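About Prarnach

Reading time: 2 minutes

Prarnach is a shared workshop for people building robots that ought to have stayed a weekend project. We have 2,000 square feet of polished concrete, one good drill press, and a second drill press we keep for sentimental reasons.

Hugo Guillot started the place after his laundry folder, Gedusex, outgrew his garage and then his marriage counselor's patience. Gedusex has now been rebuilt more often than he will admit in print. It can fold a hand towel. T-shirts are under discussion.

Members pay 538 dollars a year, which covers bench space, power, and the right to an opinion on everyone else's wiring. You don't need a degree. You do need to label your batteries and sweep up your own solder. The Dremasness bench, by the back wall, is for electronics only - please stop gluing things on it.

Most of what gets made here is for somebody's house: floor bases, arms, hand-held grippers, the occasional cat door with ambitions. Laundry remains the house obsession, and shirts are the part of it that keeps people here past 11 p.m.

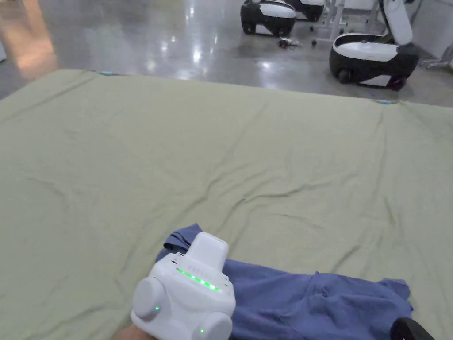

Shirt work on the green sheet, gripper in hand, with mobile bases parked on the concrete behind.

New builders are welcome at the January open bench. Bring the thing that doesn't work, and all of its screws.

Contact: use the form or knock loudly | © Prarnach Workshop | Back to top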